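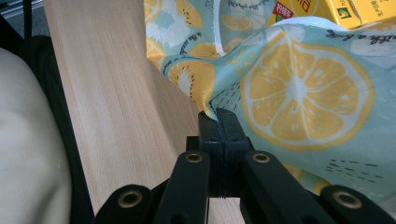 **Subject:** Re: [clalport-sewing] Napkins and tablecloths, hem width and shrinkage

On the list this morning, a member wrote:

> I have offered to make table linen for the supper in June and I am already stuck. The plan is a set of napkins and a few cloths for the long tables, all from printed quilting cotton. I have made cushion covers and one skirt, so I can sew a straight line, but I have never made anything with four hemmed corners that has to lie flat.
>
> My questions:
>
> 1. Do I really have to wash the yardage first? It is a lot of fabric to iron.
> 2. How wide should the hem be? The Naidoo leaflet says half an inch all round and the library book says an inch. They can't both be right.
> 3. My test corner was so thick that the machine stopped on it. What do I do about that?
> 4. The print goes one way up. Does it matter on a tablecloth?
>
> I have the Litmont cotton at home already, 9 yards of it, so please don't tell me to buy linen.

I'll take these in order. I have made a fair number of both over the years and have got most of it wrong at least once.

**Washing first**

Yes, wash it. Quilting cotton shrinks more along the length than across the width, so a napkin cut square from new fabric comes out of its first wash as a rectangle. On one napkin you might live with it. On a folded stack it shows right away.

Before you wash the whole piece, cut a test square, 6 inches each way, and mark which edge runs along the selvage. Put it through the same wash and dryer cycle the finished things will get. Iron it and measure both ways. That gives you the shrinkage for that bolt and you can work out whether you have enough yardage.

Zigzag the two cut ends before the long piece goes in. If you don't, you will get a rope of loose threads wrapped around everything and lose an inch or two at each end. Take it out of the dryer while it is still damp and iron it then. It takes half the time. Iron along the grain and not on the diagonal, or you will pull it off square.

**Squaring up**

You didn't ask about this, but it causes more trouble than the hems do. The cut end from the store is almost never straight. With a solid color you can tear it. With a print I would pull a thread: snip the selvage, find one crosswise thread, draw it out gently, and cut along the line it leaves. The thread will break several times. Pick up the end and go on.

Then check the print against that line. Prints are sometimes put on slightly crooked, and then you have to choose between following the grain and following the picture. For napkins I follow the grain, because they will be washed over and over. For a big cloth with an obvious repeat I follow the print if it is only a little off, since people see the edge of the table and the row of motifs next to each other.

**Hem width**

The leaflet and the book are both fine. They are talking about different things. Half an inch is what the Naidoo leaflet allows for a napkin, turned a quarter inch and then a quarter inch again. An inch or more is for a tablecloth, where the extra weight helps the drop hang straight.

For your cloths I would go wider still and allow 2 inches, turned one inch and one inch. A full double turn means there is no raw edge halfway across the hem to show as a ridge after ironing. It also stops a pale print from showing a darker strip where the layers change from two to three.

Press the first fold on every side before you pin anything. I keep a strip of cardboard from a cereal box with the width drawn on it, fold the fabric over it, and iron right on top. It is faster than a ruler and you don't burn your fingers as often.

**Corners**

Your machine stopped because a plain folded corner on a double hem has nine layers in it. Miter them. For the wide hem:

- Press both folds on all sides, then open them out flat. You will have a grid of creases at each corner.
- Fold the corner in toward the middle so the diagonal fold passes through the point where the inner creases cross, and press.
- Open it again, fold the whole cloth diagonally, right sides together, so the two hem edges meet, and sew along that diagonal crease. Stop one hem turn short of the raw edge so the last bit can tuck under.
- Trim to a quarter inch, clip the tip, press the seam open, and turn it out.

Use something blunt to push the point. I use a chopstick. Scissors will go through, sooner or later.

On the narrow napkin hem I don't sew the miter. I trim the corner off diagonally, fold the cut edge in, then fold the two sides over it. The topstitching holds it. Start stitching in the middle of a side and never at a corner, and if your machine likes to eat the fabric at the start, put a scrap of paper under the first few stitches and tear it away afterward.

**One-way prints**

On a napkin it doesn't matter. On a long cloth, half the people will see it upside down whatever you do. You could seam it down the middle so each side faces out, but then there is a ridge under the serving dishes. I leave it alone. If you haven't cut yet, lay the fabric on a table and look at it from both sides. A scattered print usually reads well enough from either.

What does matter is joining widths. If a table needs more than one width, put the full width in the center and add a strip on each long side, so the seams fall near the edge. Match the repeat. It wastes fabric, so allow one extra repeat for each strip.

**Yardage**

I don't think 9 yards will do both. When we did the Skatadby hall linen we made 31 napkins and 5 cloths, and the napkins alone used up far more than we had planned. Cut the cloths first and get napkins out of what is left. A plain cotton in a color from the print would cover the rest, and mixed napkins look fine on a table.

Thread: all-purpose polyester, in the background color of the print. Needle: an 80, and a new one. Stitch length a bit longer than you use for a skirt.

If you post the size of your tables and the drop you want, I can work out a cutting layout this evening. I also have the corner steps drawn on a sheet of paper and can leave a copy in the folder at the Clalport library, next to the pattern exchange box.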